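The left finger had been closing late since March. I carried the gripper up from the bench at Plelline, propped the work order against the wall and read it through. Unit 211, call number 546, signed off in Brurusville on 26/11/2019 by somebody whose handwriting leaned like a fence.

I backed the pivot bolt out a quarter turn, wiped the linkage and ran it by hand until the drag was gone. The pads I left alone. They had some life in them yet, and Multorik took 7 weeks to send a pair.

Then I did what the order said - 100 closings on fruit, nothing on foam blocks. My aunt's table was already laid with the blue cloth, so I worked there. 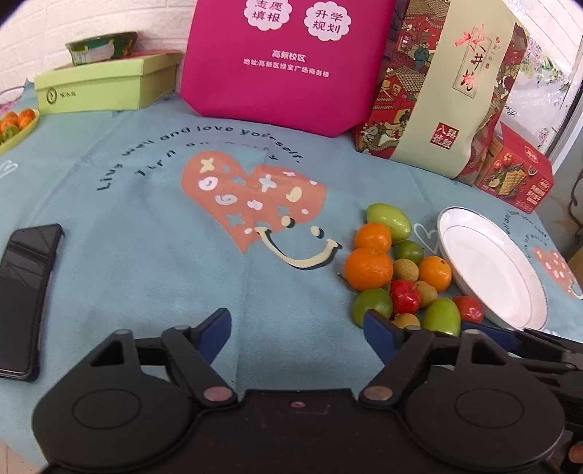
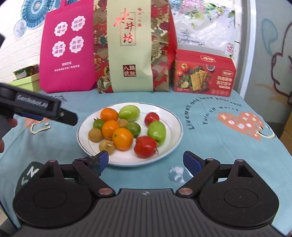
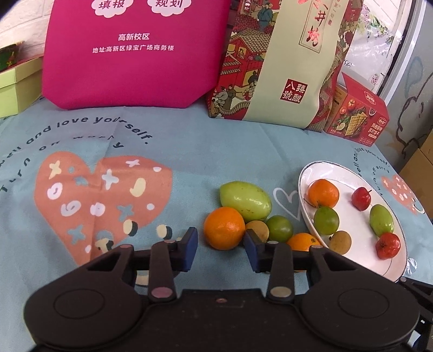
Fruit, plate and open fingers, in all three.

A longan is the hard one. It's small and it rolls, and if one finger gets there first it pushes the thing away like a child refusing soup. I squeezed the handle and listened for the second click. Ding, we called that sound in the shop, after the old test rig that rang a bell.

My aunt came in and asked if it was fixed. I said I was on the third closing.

"And the limes?"

"After the longans."

She sat down across from me and began to peel an orange. I wrote a 3 in the column, opened the fingers and looked for the next one.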